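Why do rooms have edges and strips?

Look at the bottom of a wall indoors. In many homes a long strip runs along it, just above the floor. It is called a skirting board. Walls and floors hardly ever meet in a perfectly straight line, so there is often a small gap. The skirting board covers it. It also takes the knocks from shoes, toys and vacuum cleaners.

Doorways have a frame. The frame gives the door something to close against and hides the rough edge of the wall.

Some cupboards have doors that slide. These doors need a track, which is a set of long rails. Each door keeps to its own rail, so one can pass in front of another. Grit in the rails makes a door stick. Marcelino Manzano, who fits cupboards for Vorken, cleans them with an old toothbrush.

Shelves and tables have edges too. Run a finger along one at home. Is it sharp or rounded?

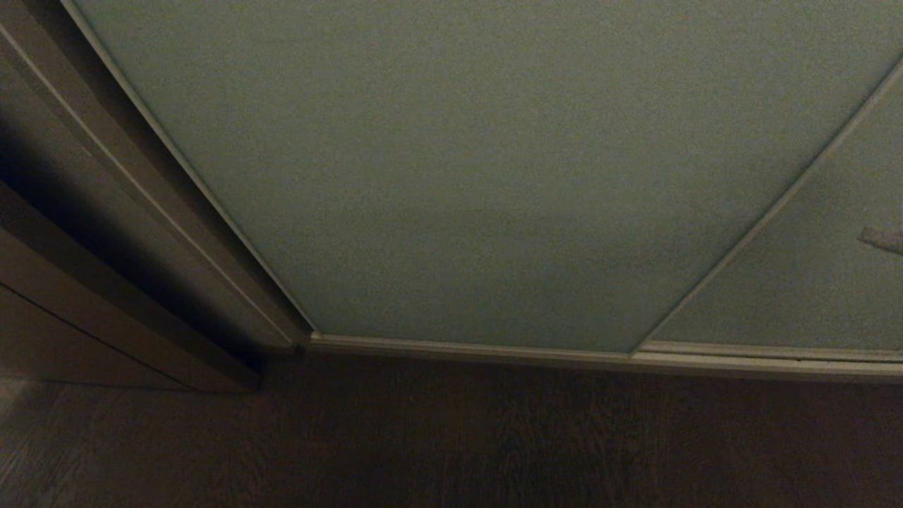
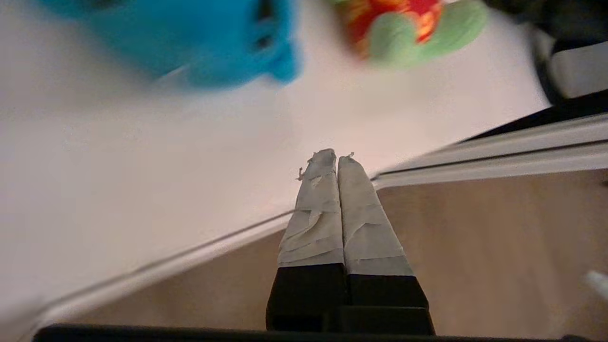
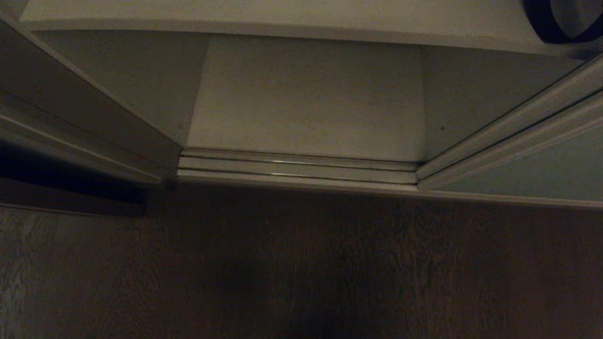 First picture: a skirting board between wall and floor. Last picture: the rails of a sliding door, with a shelf higher up.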